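Balomon building, second floor — kitchen and cleaning store
Monthly hygiene and safety check, filled in by Yuxi Duan
October 8, 2025

Marks used: **OK** = no action, **C** = comment, see text, **A** = action needed before next check.

## 1. Entrance and floor

- [x] Door closes by itself — **OK**
- [x] Floor free of water and grease — **OK**
- [ ] Anti-slip mat lies flat — **A**

The mat near the sink has one corner which turns up. I pressed it down with tape, but tape is not a solution. Please order a new one from Tremano, same size as before.

## 2. Fire safety

- [x] Fire blanket on its hook, pull tabs free
- [x] Extinguisher no. 116, pin and seal in place
- [ ] Extinguisher no. 573, label readable — **C**
- [x] Escape route not blocked

Comment to 573: the pressure needle is in the green part, so the extinguisher itself can stay. Only the label is faded and I could read the service month with difficulty. It is October. The service company should put a new label when they come.

## 3. Electrical

- [x] Kettle: cable and plug without damage
- [x] Microwave: door seal clean, closes well
- [ ] Toaster: crumb tray emptied — **C**
- [x] No extension lead under the sink

I emptied the toaster tray myself. It was quite full. Could the morning team do this on Fridays? I asked already in the last report and did not receive an answer.

## 4. Refrigerator

- [x] Thermometer inside, reading below 5 °C
- [x] Raw food on lowest shelf
- [ ] All open food marked with a name and date — **A**

Two boxes and one jar had no date. I put a note on them and they will be thrown away tomorrow if the owner does not come. The door rubber is a little loose at the bottom hinge — it still closes, but I would like the technician from Wan to look at it when he is in the building anyway.

## 5. Cleaning chemicals

- [x] Locked cupboard, key in the office
- [x] Original bottles only, no drinking bottles
- [x] Safety data sheets in the folder
- [ ] Gloves in all sizes — **A**

Size small is finished. The order number for the gloves is 589, a box holds 20 pairs. One box is enough for this floor.

The Pitonton descaler stands now on the bottom shelf, as was agreed. Before, it was above the eye level and this is not allowed for acids in our house rules.

## 6. Cloths and sponges

- [x] Colours kept separate: purple for tables and worktops, red for toilets, yellow for sinks
- [x] Sponges changed this week
- [ ] Cloths hung to dry after use, not left in the bucket — **C**
- [x] Washed at 60 °C, without fabric softener
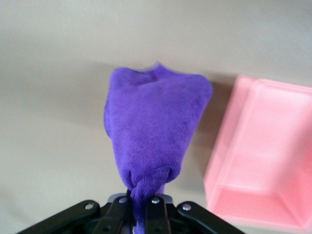
*Item 6: purple cloth, bunched at the top and twisted tight at the lower end.*

A cloth which stays twisted dries slowly in the middle and begins to smell. Please open it completely and hang it over the rail by the long side. This is valid for all colours. Cloths with open seams or holes go to the rag box, they should not be washed again.

The colour chart on the cupboard door is still the old one, where blue is written for tables. I will print the new version and replace it.

## 7. Waste

- [x] Bins have lids and bags
- [x] Glass separate
- [ ] Food waste bin emptied daily — **C**

On Monday evening it was forgotten, according to the sheet on the wall. All other days are signed.

## Open points

| Item | What | Who |
|---|---|---|
| 1 | New mat | Purchasing |
| 2 | Label on 573 | Service company |
| 4 | Door rubber | Wan |
| 5 | Gloves, size small | Purchasing |
| 6 | New colour chart | Y. Duan |

Signed: Yuxi Duan
Copy to: floor office, folder in the cleaning store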